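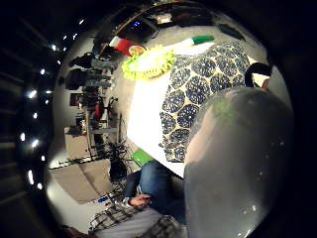

Cloth, clutter and a very green corner: an afternoon with Da-eun Heo

Stories > Makers > Interviews

Last updated: 17 Jul 2019

I have a bad habit of touching fabric before I say hello to people, and I did it again at Da-eun Heo's workroom in Stitimcombe. The one on the white table got me first: cream-yellow, with big dark blue circles packed in tight rows, each one so full of little marks that I couldn't decide if I was looking at flowers or fruit. So I asked.

"Onions," Da-eun said, and laughed at my face. "My aunt says chrysanthemums. Customers say oranges, mostly. I drew onions, sliced across, but I stopped correcting people a long time ago."

Da-eun runs Yeon, a tiny label that sells tablecloths and runners and, when she's in the mood, aprons. She started it after 15 years of altering wedding dresses, and she says she still wakes up some mornings relieved that a tablecloth has no zipper. The onion print (I'm calling it that now, sorry to the aunt) is her best seller by a mile. She has sold 309 of them, and she knows this because her cousin Gyu-bin Na keeps the order book and reads the number out loud whenever she talks about dropping the pattern.

"He read it to me at breakfast!" she said. "I was trying to eat."

I wanted to know about the edge, the wavy bit that hangs so unevenly over the white tabletop. I'd assumed it was hard to do. Da-eun said it's only hard if you want it tidy. She used to cut her scallops around a saucer and every one came out the same, and she thought the cloths looked like paper doilies from a bakery. Now she chalks the curve by hand, pretty fast, and sews what she chalked. It takes her most of an evening to go all the way around, with the radio on.

"If I stop to think, I get a flat spot," she said. "Then I have to decide whether I can live with it. I usually can."

Then there's the fluffy thing. At the far end of the table sits a lime-green fringed something, pale in the middle and ruffled all around, and I'd been trying to be polite about it. It was Gyu-bin's, she told me. He made it from leftover yarn for the summer market at Jarham and it didn't sell, so it came home and it's been at the head of the table ever since. She puts her tea next to it. Never on it, she said, quite sternly.

Gyu-bin came in while we were on the subject and defended himself. "It's a centerpiece. People at Jarham didn't have the right tables."

Green seems to be his color. The green-and-white striped piece along the top of the table is his pick too, and when I pointed at the little green, white and red flag nearby he said he just likes how it looks with everything else. Da-eun rolled her eyes and went to find me a cookie.

I have to mention the shelves, which are tall and stuffed and mostly dark: boxes, bags, equipment, and one bright red item that my eye kept going back to. I asked how she finds anything in there.

"By being annoyed," she said. "I pull out the wrong box, I get annoyed, I remember where the right one is."

They tried a system once. Gyu-bin bought 156 labels and stuck on maybe a dozen before a big order from Drikis, a home shop two towns over, ate the rest of their month. The labels are in one of the boxes. Neither of them could tell me which.

Next up is a smaller version of the onion cloth for people with round café tables, and Da-eun is still fighting with the circles, which look lonely when she shrinks them. She showed me a paper sketch with the rows squeezed closer and asked which I liked. I picked the tighter one. Gyu-bin picked the other. She folded both up and put them in her apron pocket, and then we had the cookies.

We use cookies to remember your preferences and count visits. By continuing to read, you agree to our cookie policy. Accept | Manage settings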